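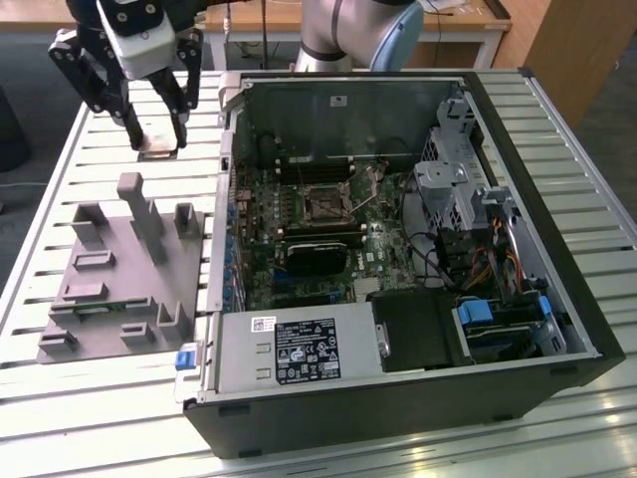 The translator who keeps two kitchens

Lenka Bednárik has translated manuals for 6 years, and novels for longer than this. When I visited her in Sudatberg in April she was working on both at the same table. On the left side lay a service handbook for a company that makes assembly equipment. On the right side lay the second novel of Yu-na Ji, with many pencil marks in it.

"I call them my two kitchens," she told me. "In one kitchen I measure everything with a scale. In the other one I taste with a spoon. It is a mistake to bring the spoon to the first kitchen."

She grew up with two languages at home and learned the third one at school, badly, as she says. Her first paid job was a leaflet for a water heater. She was given one evening for it, and she still remembers that she did not know the word for "valve" and had to ask a neighbor. The neighbor did not know it also in his own language, he only knew how to fix it.

I wanted to know which work is harder. She thought about it for a long time and poured tea for both of us.

"The manual is harder at the beginning and the novel is harder at the end," she said. "With a manual you suffer until you have the list of words. After that you can work 45 minutes, take a walk, come back, and the sentence is still waiting. With a novel, if I take a walk, I come back and I don't like my sentence anymore."

The list of words is important to her. It has more than 1000 entries now, and she does not share it with the agency. She started it on paper and her friend Ilze Ramanauskas, also a translator, convinced her to type it. For each word she writes the place where she met it first. "Latch" came from a dishwasher. "Sleeve" came from a sewing book and gave her trouble later, when she met it in a text about pipes.

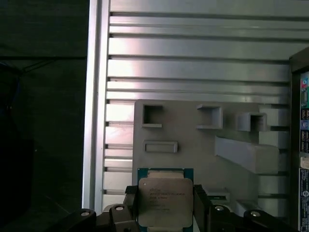 A processor between two gripper fingers.

Parts with several names are her favorite problem. One customer wrote "chip" on the first page, "processor" on the second, and "unit" in all the rest. Bednárik wrote to ask if these were the same thing. The answer came after a week and it said yes, mostly. "What can I do with mostly?" she asked me. She chose one word and kept it until the last page.

In the novel she does the opposite. Yu-na Ji uses one plain word for "house" again and again, and an editor at Huneck, the publisher, asked to change it sometimes to "home" or "place." Bednárik refused. They wrote letters about it for a month. In the end the word stayed in all chapters except one, and she is still a little angry about that chapter.

She does not earn much from the books. The manuals pay the rent, and she says this without shame. "I was 40 when I stopped to explain it to people," she said. "Before, I was hiding the manuals when guests came."

Before I left, she read to me one page from the novel in her translation, and after it the same page in the original, so that I could hear the speed. Then her phone rang. It was the agency, with a question about screws.

Last updated: May 1, 2022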